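Line-drying indoors through a wet August

The spare room has no radiator and one north-facing window, so I treated drying as a moisture problem. Air holds only so much water before evaporation slows down. I bought a cheap Guva hygrometer and hung it at shoulder height beside the rack.

With the door shut, humidity climbed past 70 percent and the cotton was still damp at breakfast. With the Tukavora dehumidifier set to 50 and a small fan aimed along the rack, the same kind of load was ready to fold before bed. The fan mattered more than I expected — with it off, the towels took 3 hours longer.

Spacing is the other variable. I now leave 2 empty rails between heavy items and hang shirts on hangers at the ends.
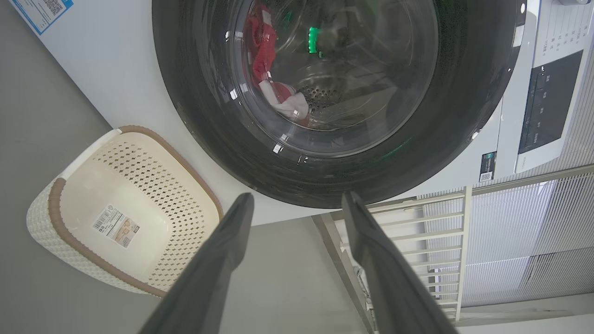

Spin speed comes before any of this. Water removed in the drum costs far less than water pulled out of the air, so I use the fastest spin the label allows. Jeans get a second one. The dehumidifier tank needs emptying every 4 loads, and the filter gets rinsed at the same time.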